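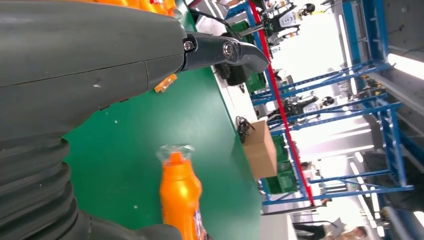
Bench packing of small bottles: surface, staging, caps, labels
Speaker notes, Sep 28, 2022
Speakers: Tyra Sjöberg (slides 1 to 6), Eilif Skjelbred (slides 7 to 10)
Running time 30 minutes, questions included

Slide 1. Title
Introduce both speakers. State the scope: plastic bottles, filled and capped upstream, arriving at a flat bench to be checked and put into cartons. Filling is out of scope. So is palletizing. Anyone who came for the pallet talk wants the Arroyo session next door.

Slide 2. The job
The Flolau packing room handles one bottle shape in several label versions. Bottles come in on trays and leave in cartons. Between the two there is a bench, and the bench is where most of our rejects are found and where a fair share of them are made.
The order we reviewed was 2380 bottles. Say the number once and move on, it comes back on slide 8.

Slide 3. Bench surface
We use a green top. A mid-tone green gives good contrast with an orange bottle and acceptable contrast with a clear cap. White was tried first. On white, a clear cap is hard to see at arm's length and a missing cap looks much like a fitted one.
Gloss matters as well. A glossy bottle body reflects the overhead lights, and a shiny top adds a second set of reflections from below. Specify matte.
Green shows dust, flecks and trimmings. Operators complain about this. We consider it a useful property. Wipe at the start of the shift, at every label change, and after any spill. Dry cloth first, then damp. Wiping damp first turns paper dust into a film that ends up on the bottle base.

Slide 4. Staging
Bottles stand upright in a row along the far edge of the bench. The near half stays clear for the bottle being worked on. One bottle in the working area at a time.
Why a row: a gap in a row is visible, a gap in a cluster is much harder to spot. The row also keeps rounded shoulders in line, so a leaning bottle stands out.
Common fault – the row creeps forward during the shift. By the last hour it is in the working area and people are reaching over it. A strip of tape along the bench fixes this. Renew the tape in April with the general maintenance.
Bags, tools, gloves and tape guns do not go at the far edge behind the row. Dark items back there hide the end bottle. Give them a shelf under the bench.

Slide 5. Stability
A bottle with a narrow neck and a cap is stable when full and much less so when empty. Sample empties used for training fall over constantly, and trainees then learn a grip that is too cautious. Train with water-filled bottles.
Check that the bench is level in both directions. A slope that the eye does not pick up is enough to make a row drift when the bench is bumped. Use a spirit level across the short side, then the long side, then adjust the feet.
Pick up by the body, below the shoulder. Picking up by the cap loads the thread and can crack a thin closure.

Slide 6. Caps
Clear caps are the harder case. Three checks, in this order:
Cap present.
Cap seated square on the neck, viewed from the side.
No crack or stress whitening, viewed against the green.
The third check is the reason the bench color came up so early in this talk. Hold the bottle low and look through the cap toward the bench top. Against a ceiling light you will see glare and little else.
Hand over to Eilif.

Slide 7. Labels
Label position is measured from the base, on the flat of the body, never from the shoulder. Shoulders are molded with a radius and two people will read the start of the radius differently.
Look at the lower corners of the label first. They are the ones that lift, mostly from contact with the tray. Small color graphics near an edge are helpful here: a lifted corner breaks up the print and can be seen without touching it.
Loose labels and wrapper scraps on the bench are a mix-up risk at changeover. Anything printed that is lying flat on the bench goes in the scrap bin before the next version is brought in. No exceptions for "we will need that one in a minute."

Slide 8. Sampling
Every bottle gets the cap check. Label position is sampled, 1 bottle in 200, with the first bottle of each tray version added.
For the order of 2380 we found 2 labels out of position and both came from the same tray. Do not draw a trend from that. Someone will ask, the answer is that the sample is too small.

Slide 9. Cartons
Bottles go in label facing out, cap up. Divider height must clear the shoulder. The Sturnell divider does, the Bemirora one sits lower and lets the shoulders rub, leaving dull rings on a glossy body. We use the Sturnell part for orange stock and keep the other for matte bottles, where the rubbing does not show.
Close the carton on a separate surface. Tape dust on the packing bench undoes slide 3.

Slide 10. Open items
Tape strip color: yellow is too close to the bottles, blue is on trial.
Lighting angle at the end bench.
Whether trays should be numbered on the short side – Tyra says yes, I would wait for the new trays.
Questions. If there are none, go back to slide 6, where the cap drawings are, and leave it up.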